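Home | About Us | Meetings | Sessions | Newsletter | Contact

Taltholm Healthy Living Group
Minutes of the March meeting

The meeting opened at 6:30 p.m. in the side room at Keogh House. Enough members were present to hold votes. The minutes of the last meeting were accepted with one change: the walking group meets at the Drover Street gate, and the earlier minutes had it at the bridge.

1. Matters arising
The broken scale has been taken away. The blood pressure cuff was checked at the pharmacy and read correctly, so it stays in use. The question of a second cuff was left open until the budget is known.

2. Sleep survey
76 forms were handed out at the January and February sessions and 19 have come back. Members agreed this is too few to say much. The most common answer on the returned forms was trouble falling asleep after evening screen use, followed by waking early. One member felt the form was too long and that the question on naps was confusing. It was agreed to cut the form to one side of the page, drop the nap question and leave the box out for another month.

3. Evening stretch class
The class has been moved from 8:00 to 7:00 p.m. after several people said they went home too wide awake. Attendance has held up. Mats are being left out after class – members are asked to roll them and put them back on the rack. Ello, the studio that supplies the instructor, has asked for a month's notice of any canceled class. Agreed.

4. Snack table
A long discussion. The proposal was to take the sweetened drinks off the table and offer fruit, plain nuts and decaf tea. Some members objected that people come partly for the lemonade. Others said that a group meeting about health should not be serving it at that hour. Nuts were withdrawn from the proposal over allergies. The rest was put to a vote and passed, with 3 against. The change starts with the next session. Any lemonade left in the cupboard may be finished first.

5. Wind-down leaflet
The draft was read out. Changes asked for:
- Take out the line on herbal supplements. Tell readers to ask their doctor or pharmacist.
- Say "a regular bedtime" and leave out any exact hour, as several members work shifts.
- Move the part on caffeine to the front page.
- Larger type throughout.
A revised draft will be brought to the next meeting. Printing is set at 24 copies to begin with, and more can be run off if they go.

6. Walking group
The route along the river is muddy past the second bench and will not be used until it dries out. The shorter loop through town stands in for it. Slow walkers asked that the group stop at the top of the hill – agreed. Reflective bands are available at the front desk for those coming straight from work.

7. Any other business
The room heater is noisy and makes it hard to hear during the breathing exercises. Keogh House will be asked if it can be turned off for that part. A request for a talk on snoring was noted and will be looked into for the fall.

The next meeting will be in April, same room, same time. The meeting closed at 7:50 p.m.
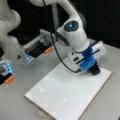
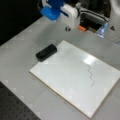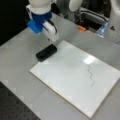
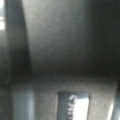 Third picture: whiteboard with a wavy line drawn on it.

Page last updated: April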